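4.3 腕部视角到底贡献了多少

双臂整理衣物的文献里,腕部相机几乎已经成了默认配置。多数工作把它写进硬件一节,然后在消融表里给出一个去掉腕部图像之后的成功率,差值为正,便归功于“近距离的接触信息”。我们起初也是这样写的。本节重新检查这个结论,结果不如初稿乐观。

实验沿用 4.1 节的设置。策略网络 Hao 以一路固定视角和两路腕部视角为输入,输出两臂的关节目标;训练数据为 300 条遥操作示范,全部在同一个工作台上采集。对照组 Hao-F 只保留固定视角,网络宽度作了相应补偿,训练步数不变。评测共 121 次,两组使用同一份初始摆放清单,由不知道组别的人员判定是否完成。判定标准只看衣物最终是否展平并对折,中途掉落后重新抓起仍算完成。

按这一标准,去掉腕部视角后完成次数减少了 23 次。单看这个数字,结论似乎很清楚。问题在于减少的次数并不均匀地分布在各类初始状态中。在衣物基本摊开、边缘可见的摆放里,两组没有可以辨认的差别;差距几乎全部来自揉成一团的摆放,而这类摆放恰好也是固定视角中机械臂自身遮挡最严重的一类。也就是说,腕部视角带来的好处,有可能只是“多了一个没有被挡住的视角”,与相机是否装在手腕上关系不大。要区分这两种解释,需要再加一路固定的侧面相机作对照。我们在 Gretix 台架上做过一次小规模尝试,但那套台架的照明与主台架不同,数据不宜并入,这里不作引用。

另一个值得怀疑的地方是腕部图像本身的可用程度。我们逐段查看了失败的回放,把腕部画面中无法确定布料边缘的片段单独标出。在 43 段标记片段里,策略的动作并没有表现出相应的犹豫,夹爪照常下探。这既可以解释为网络学会了依靠固定视角补足信息,也可以解释为它根本没有使用腕部图像,只是在重复示范中的平均轨迹。注意力热图不能裁决这一点:热图在布料大面积占据视野时近乎均匀,任何解读都说得通。初稿中曾有一幅热图,我们已将其删去。

为此我们补做了一项干预测试。在推理时把腕部图像替换为同一条轨迹中较早时刻的图像,固定视角保持不变。如果策略确实依赖腕部的即时信息,动作应当出现明显偏移。实际观察到的偏移集中在夹爪闭合前的很短一段,其余时间与未替换时难以区分。这一结果支持一种较弱的说法:腕部图像影响闭合时机,对抓取位置的选择影响有限。至于更强的说法,即腕部视角使策略能够“理解”布料的局部结构,我们没有找到证据。

还应指出,替换图像本身会造成输入分布的偏离,偏移的一部分可能只是网络对异常输入的反应。我们尝试过用其他轨迹的同阶段图像作替换,趋势一致,但幅度更大,说明上述担心并非多余。因此下文只报告方向,不报告幅度。

固定视角也不应被当作可靠的参照。台面和围板都带有花卉图案,按设计是为了防止策略利用纯色背景作简单分割。这种做法增加了难度,却未必增加了说服力:训练与评测使用的是同一套图案,网络完全可以把它记住。Ladora 数据集的做法是逐批更换背景,我们认为更为妥当,只是目前的示范已经无法补救。读者在引用本节数字时,应把它理解为单一背景下的结果。

关于布料的种类,示范以浅色织物为主。浅色薄织物对腕部相机尤其不利,边缘与褶皱的亮度差很小,织物较薄时还会透出后方物体的轮廓。我们没有为此单独训练深度估计模块,因为在近距离下深度读数的空洞太多,填补之后得到的往往是填补算法的先验。若有后续工作声称在同类条件下取得了可靠的腕部深度,我们希望看到未经填补的原始读数。

图 7 给出同一次作业中的腕部视角与固定视角。 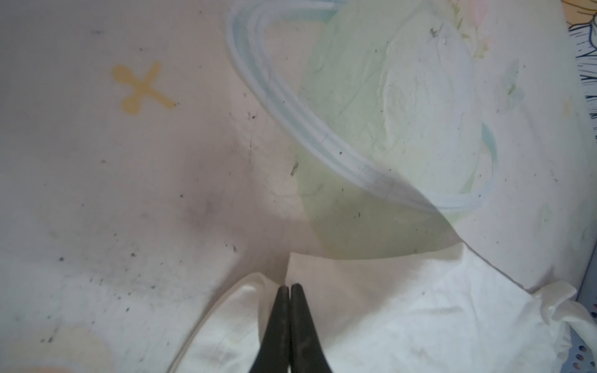
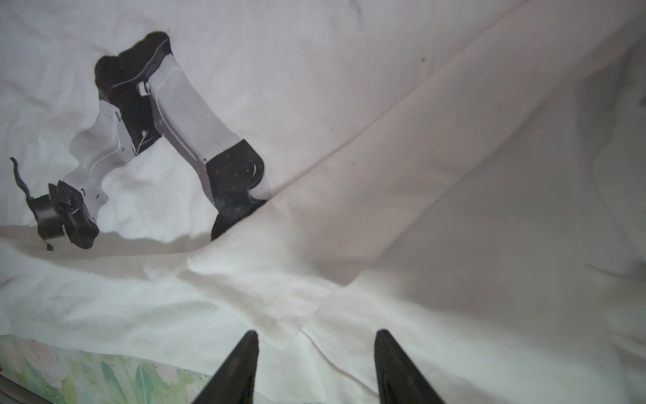
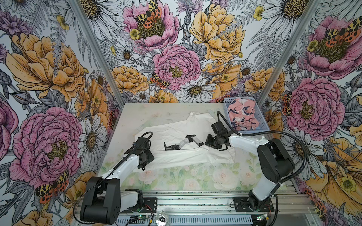
图 7 前两幅为腕部视角:第一幅中白布堆在夹爪指尖周围,其后是印花织物;第二幅中薄而半透明的白布几乎占满视野,一条机械臂的轮廓透过布面呈灰色。第三幅为固定视角,双臂位于一件揉皱的白色衣物上方。

Deming Qian 读过本节初稿后提出,干预测试只能说明策略在当前训练量下没有充分利用腕部图像,不能说明这些图像缺乏信息;他认为若把示范数量继续增加,闭合之前的位置修正也许会逐渐出现,而本节的措辞容易让人以为这条路已经走到头。他还建议把两类失败分开统计,一类是抓空,一类是抓到了错误的布层,因为后者在固定视角中很难判定,合并之后恰好掩盖了腕部相机最可能有用的场合。

我们接受第二点,分开统计的判定细则列入附录 C。对第一点我们有所保留。增加示范数量之后性能上升,是几乎任何假设都会预言的结果,单凭它无法把腕部视角的作用与其他因素分开。要使这一意见可以检验,至少应在两种输入配置下同步增加数据,并事先写明多大的差距才算支持。在此之前,我们维持前述较弱的说法。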